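4.2 Wäsche aufnehmen (Modul Zalline)

1. Korb nah an den Tisch stellen. Griffweite max. 70 cm.
2. Greifkraft auf Stufe "Stoff". Nicht "Karton"!
3. Start drücken, Hände weg.

Achtung: dunkle Stoffe, Falten schlecht erkennbar. Immer nur ein Teil greifen lassen. 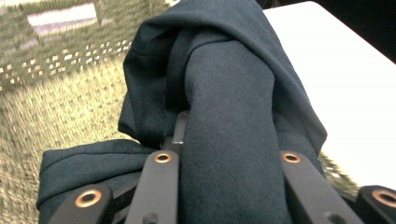
Kann die Maschine schon allein Wäsche zusammenlegen?
Handtücher ja, Hosen und Hemden nur mit Nachhelfen. Pro Teil etwa 300 Sekunden einplanen.

4. Nach 30 Teilen Finger abwischen, sonst rutscht der Stoff.

Hinweis: Knöpfe und Reisverschlüsse vorher schliesen. Fehlgriffe an Herkau melden, Kap. 7.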